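Ticket: Slow and dropped Wi-Fi in the back room, Pandcombe shop
Status: Resolved, left open for monitoring
Priority: Medium
Category: Network / wireless

Original report

Since the Kalitz router was swapped in, the back room at Pandcombe loses its wireless connection several times a day. The product tablet stays connected at the front counter but drops as soon as it is carried past the stockroom door. The label printer in the back room also goes offline and holds its jobs until someone turns it off and on. The card reader is on a cable and has not been affected.

Staff have already restarted the router and forgotten and rejoined the network on the tablet. Neither made a lasting difference.

First reply from support

Thanks for the report. Please send the following so we can narrow it down:

The router firmware version, from the Status page.
The signal level shown on the tablet at the counter and again in the back room.
Whether the drops happen at any particular time of day.
Whether the old extender from the previous setup is still plugged in.

Please do not reset the router to factory settings yet. The printer has a reserved address that would be lost.

Update from shop

Firmware is the one it shipped with. The update page says a newer one is available. Signal at the counter is full. In the back room it goes between one bar and two. Drops are worst in the morning when deliveries are being checked in, but they happen in the afternoon too.

The old extender is still plugged in behind the shelving. We thought it had been turned off, but the light is on.

The back room is where we do the product shots and listings, so the connection matters more there than it does out front. Photos are taken on the tablet and upload straight to the Huaranga catalog. When the connection drops halfway through, the listing saves without its picture and has to be opened again by hand.

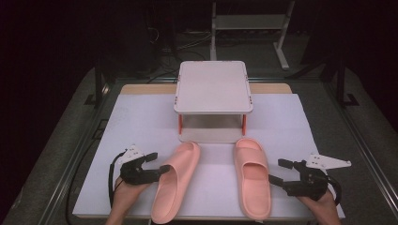 Attachment 1: pink slides.

The next upload in the same batch stopped at 4 percent and timed out. The error text was "Connection lost, item saved as draft." We tried it again from the counter and it went through on the first attempt.

Reply from support

The extender is the likely cause. It is still broadcasting the old network under the same name and password as the new router, so the tablet joins it when it gets close. The extender then tries to reach a router that is no longer there. The tablet shows a connection but has no route out, and after a while it gives up.

Steps, in this order:

1. Unplug the extender and leave it unplugged.
2. On the tablet, turn Wi-Fi off, wait a minute, and turn it back on.
3. Install the firmware update on the router. Do this after closing. The router will restart by itself and should not be unplugged while the light is blinking.
4. Turn the label printer off and on once the router is back.
5. Run the speed test in the back room with the door closed and send us the number.

Update from shop

Extender unplugged. Tablet reconnected by itself. Firmware update done after closing, no errors.

Speed test at the counter gives almost 200. In the back room with the door closed it gives 5, and with the door open it is a little better but not steady. The tablet has not dropped since, but uploads are slow. The printer came back after the restart and printed everything it had been holding, including two labels for an order that had already shipped.

Reply from support

Good, that confirms the drops came from the extender. What is left is a coverage problem. The stockroom door is metal and the router is on the far side of it, so most of the signal is lost there.

Two options. Moving the router to the shelf above the door would help, but the cable from the wall may not reach. The other is a wired access point in the back room – we have the Pramitz model in stock and it can run off the spare network socket next to the sink. We recommend the second.

Please check that the spare socket is live. Plug a laptop into it with a cable, turn the laptop's Wi-Fi off, and see if a page loads.

Update from shop

Socket was dead at first. The other end had never been patched into the switch in the cupboard. Patched it into the last free port and the laptop loads pages now.

Access point arrived and is mounted on the wall opposite the door. It picked up its settings after a few minutes. Speed test in the back room is now 100 with the door closed. The drafts left over from the failed uploads have been opened and their photos added again.

One more question: the printer still shows the old network name on its own screen, although it prints. Does this need changing?

Reply from support

No. The name is the same on both, and the printer is using its reserved address on the new router. You can print a configuration page from its menu if you want to check.

Please send the old extender back with the next return box, or label it so it does not get plugged in again. We will keep the ticket open through the end of May and close it if there are no further drops.

Update from shop

Extender is in the return box. No drops so far. The cupboard switch is now full, so we will need a bigger one before anything else is added. Will open a separate ticket for that.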